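Senga Ritchie
Right. Several of you have asked whether a machine can do the chores yet, so I'm going to answer over more posts than is polite. I fix and run kit for a living and I also own a kitchen. I have opinions about both.

1/ First, the good news. Machines already do plenty of chores. The washing machine is a robot. It fills itself, heats itself, throws your jumpers about and locks the door so you can't interfere. We stopped being impressed by it before I was born.

2/ The dishwasher, same. What neither will do is the bit either side. Picking the sock off the stairs. Turning it the right way out. Finding the other one. That bit is still me.

3/ At the Grurkico unit we have a labelling line that does 36 jars a minute and has not once asked for a tea break. Lovely thing. Put a jar on it sideways and it will carry on labelling fresh air until somebody hits the stop button.

4/ So my rule for the shop floor: if everything arrives the same way up, in the same place, every time, buy the machine. If it arrives in a heap in a box, hire Annag.

5/ Annag Crichton does our returns. A box comes back with three chargers, a lead, half a roll of tape and someone's birthday card in it. She sorts it while telling me about her sister's extension. I have seen no machine do either part.

6/ We did trial a picking cell, the Sulex, back in April. I kept a tally because I'm that sort. 200 parcels through it, 162 picked up first time. The sales chap thought this was splendid. I asked what he'd say about a postman who dropped the other 38.

7/ To be fair to it — and I do try — it was very good at boxes. Stiff, square, shiny side up. It was bags it hated. Anything that sags, folds, or changes its mind when you touch it.

8/ And that's the home, isn't it? Go round your house and count what's stiff and square. Now do bedding, tea towels, carrier bags, phone leads, the cat. A house is mostly floppy.

9/ Leads are my favourite test, ahead of towels. A towel at least lies there looking like a towel. A lead is long, thin, dark, and has a mind to wrap round whatever's nearest. A person does it by feel. You pinch, slide, find the plug, give it a shake, swear.

10/ For a machine, pinching a cable means getting two fingers either side of a thing barely thicker than a bootlace, and shutting them at the right moment. Then it has to know what the rest of the cable is up to.

11/ Two arms help. One to hold, one to fuss.

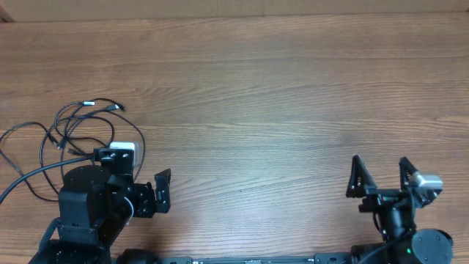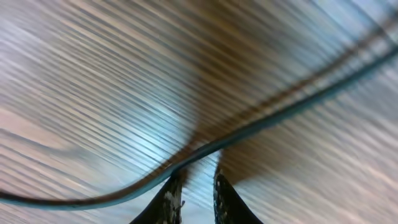 Is there a machine I can buy today that will tidy the house?

Not one I'd pay for. You can buy a vacuum that does the floor once you've cleared it, and a mower that does the lawn once you've cleared that. The clearing is still your job.

12/ Someone will now reply with the Abdella video where it folds a shirt. I've seen it. It's a good fold. I'd like to see it start with the shirt inside out, under the bed.

13/ Annag's view, for balance, is that she'd have one tomorrow if it did fitted sheets, and she'd give it her parking space.

14/ More after I've been up to Standidano to look at their packing benches. I'm told 10 of them run by themselves. I'll be asking who sweeps up.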